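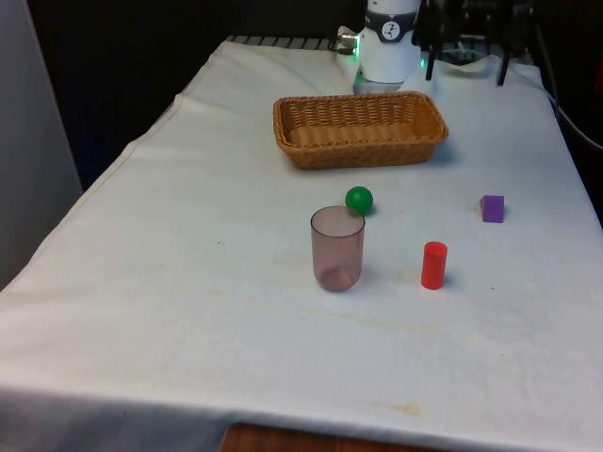 # About Flisiler

We're a small software company that writes the parts of a robot's brain most people never see: the bit that works out what is on the table, the bit that decides how to reach for it, and the bit that keeps everything calm when the first idea doesn't pan out. We don't build arms and we don't sell them. If you already have one bolted down somewhere and you'd like it to do something more useful than wave at visitors, then you're very much the sort of person we enjoy hearing from.

Flisiler began in a borrowed office in Zadby with 4 of us, one whiteboard and a kettle that took an age to boil. Back then we were writing control code for other people's projects, and we kept finding that we'd written the same thing over and over again (a grasp planner here, a camera calibration script there, a log viewer that only its author could understand). One August, in a rather quiet spell between contracts, we sat down and put all of it in one place. That tidy-up grew into Fitenen, and Fitenen is still what most of us work on every day.

## What we make

Fitenen is a set of tools that sit between your cameras and your arm. It takes in pictures from as many viewpoints as you care to give it, keeps a running guess of where things are, plans a path, and hands the motion over to the controller in small pieces so it can change its mind along the way. You can use the whole lot or just the part you're short of. Plenty of our customers only ever use the log viewer, and we're quite happy with that!

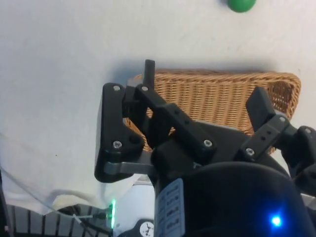

Perception is where we spend the biggest share of our time, and it's the part we're fondest of, even on the days when it makes us want to go home early. A view from the wrist is wonderfully close to the work, but the hand gets in its own way. When the fingers come down over a wicker basket they hide a good part of it, so the planner has to remember the shape of what it can no longer see, and it has to keep track of a green ball further up the table while it's busy with something else. We handle this by letting each camera carry its own confidence, so that a blocked view counts for less and an older, clearer one counts for more. It took us a good many rewrites to get there, and there will be more.

## How we work with people

We like to start small. A first project with us usually lasts some 10 weeks, and in that time we'll pick one task with you, agree on what "good enough" means, and run it again and again on our own bench before anything goes near your building. We write up every run, including the dull ones and the embarrassing ones, and you get the whole lot in a form you can search.

Our longest-running partner is Tehrani, who make sorting equipment and who have put up with us since the second version of Fitenen. They're the reason it has a proper pause button, and they're the reason the manual has an index.
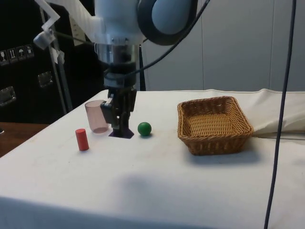
**Do we need to use a particular make of arm?**

Any arm will do, so long as its controller accepts position or velocity commands over a network and reports its joint angles back. If we haven't met your model before, we'll write the driver as part of the first project, and it stays in Fitenen afterwards for everybody else to use.

We're also asked quite often about training people up. We run short courses in our Zadby office for groups of up to 5, and they're very hands-on: you'll plan a grasp, break it, read the log and mend it, with one of us sitting next to you and (by long tradition) too many biscuits on the table.
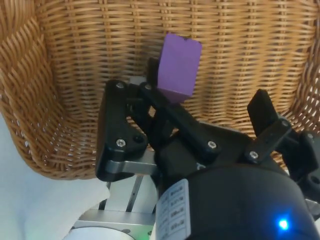 ## Come and see us

You're welcome to visit, and we'd far sooner show you a task running than send you a set of slides. Drop us a line through the contact page with a few words about your set-up and what you'd like it to do. Rough notes are fine, and so are sketches. The office is up the stairs at the back of the building, the bell is a bit faint, and if you come before 10 in the morning you may need to ring it twice.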